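Suche Suchbegriff eingeben Los
Dezember
von Clementina Cunha
Lesezeit: 2 Minuten

Schreibtisch mit Unterlage: eine kleine Galerie

Schreibtischunterlagen sollen ja neuerdings alles können. Den Arm schonen, den Schall schlucken, Ordnung stiften - letzteres stand tatsächlich so im Prospekt von Pavisden, und ich habe es zweimal gelesen. Ich hatte 42 Euro ausgegeben und wollte wissen, ob der Tisch danach anders aussieht als vorher. Mein Verdacht: Das Zeug wandert bloß an den Rand. Karton, Taschentücher, Kabel, alles bleibt, nur liegt jetzt in der Mitte etwas Dunkles.

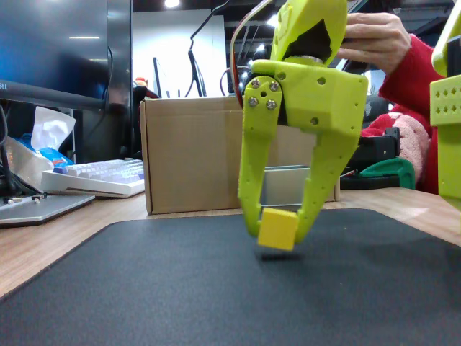 Gelber Würfel über der Unterlage, dahinter Karton und Tastatur.

Die Tastatur mit den Tasten in blassem Lavendel und Blau gefällt mir, schräg steht sie trotzdem. Ein Pappkarton auf dem Schreibtisch ist für mich ein Möbelstück auf Probe: Nach 26 Tagen gilt er als eingezogen. Dass eine Unterlage daran etwas ändert, glaube ich erst, wenn ich es sehe. Die Box mit den Taschentüchern unter dem Monitor lasse ich gelten, es ist Dezember.

Von oben macht die Sache mehr her, das gebe ich zu. Helles Holz mit feiner Maserung, darauf mattes Schwarz mit runden Ecken, und ringsum bleibt noch Tisch übrig. Größer hätte ich sie nicht genommen. Bei Grulside gibt es Modelle, die bis an die Tischkante reichen, und dann frage ich mich, wozu man überhaupt Holz gekauft hat.

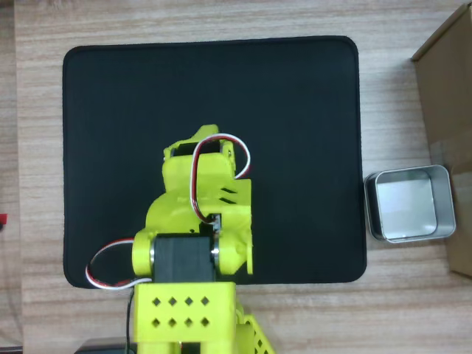 Economou schrieb mir dazu, Schwarz sei auf hellem Holz die falsche Wahl, man sehe jeden Krümel, und nach 8 Wochen werde ich ohnehin wieder auf dem blanken Tisch arbeiten. Filz sei besser, und den Rand müsse man bei jeder Unterlage im Auge behalten, der löse sich zuerst.

Filz hatte ich schon. Der zog Fusseln an und roch nach Kaffee. Den Rand schaue ich mir im Frühjahr noch einmal an.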